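Rondora Storage Catalogue – data card
Version 6, issued 15 April 2018

Summary
Rondora is a structured catalogue of shelving, racking and small-parts storage for use in shops, stockrooms and light industrial units. It is maintained by Jonell and distributed as plain text tables. The records cover dimensions, rated loads, finishes and compatible fittings.

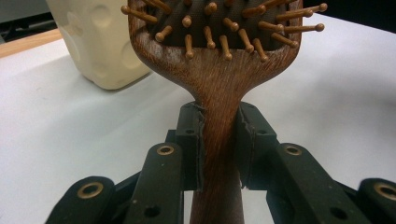
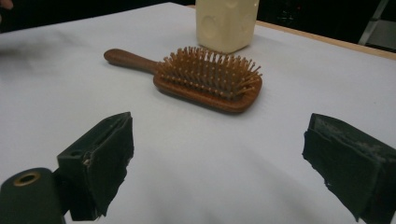
Wooden hairbrush, two views.

Contents
The catalogue holds 70 product families in 6 tables:
bays – upright frames, heights and depths
beams – lengths, profiles and rated loads per pair
shelves – solid, mesh and slatted panels
bins – small-parts containers and dividers
fittings – clips, base plates, row spacers
suppliers – trading names and delivery regions

Each record carries a family code and a revision letter. Codes are never reused. Withdrawn items stay in the tables with the status field set to "W".

Units
Lengths are given in millimetres and loads in kilograms. Rated loads assume an evenly spread load on a level floor. Values left blank have not been supplied by the maker and must not be read as zero.

Sources
Records were compiled from makers' sheets held at the Plurholm office and checked against the Appiah price list for March. Where the 2 sources differ, the maker's sheet is used and the difference is entered in the notes field.

Intended use
The tables are suitable for stock planning, quotation and layout drawings. They do not replace a site survey or the load notice fixed to an installed bay. Prices are not included.

Known limits
Mobile shelving is only partly covered – the track fittings are listed, but the carriages are not. Delivery regions in the suppliers table have not been reviewed since version 5.

Corrections
Please send corrections to the Jonell catalogue desk, quoting the family code and revision letter.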